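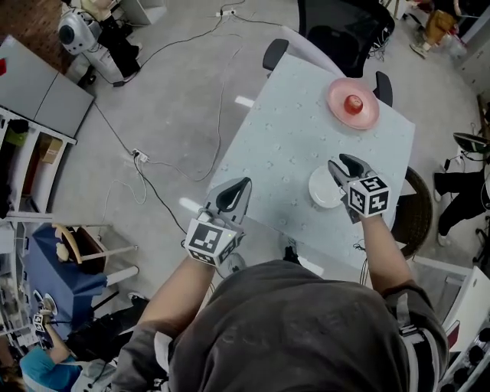
What do you put on a shared table in a room full of mismatched chairs? In Senutwood the answer is a cloth, a few plates and some fruit.

The tables at the Jirkton rooms on Amato Street have been set out again for September, after they were closed for 6 weeks of painting. Anyone living in the neighbourhood may book one for 2 hours, and the plates are included.
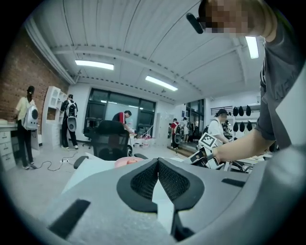

Shanthi Hettiarachchi wrote to us that she would like the rooms to stay open past 5 in the evening, as many people finish work only then.

An apple on a pink plate is the favourite setting so far. 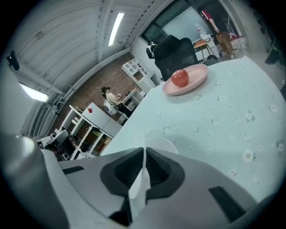

Bookings are taken at the Skikance counter, where 106 names were already on the list by noon.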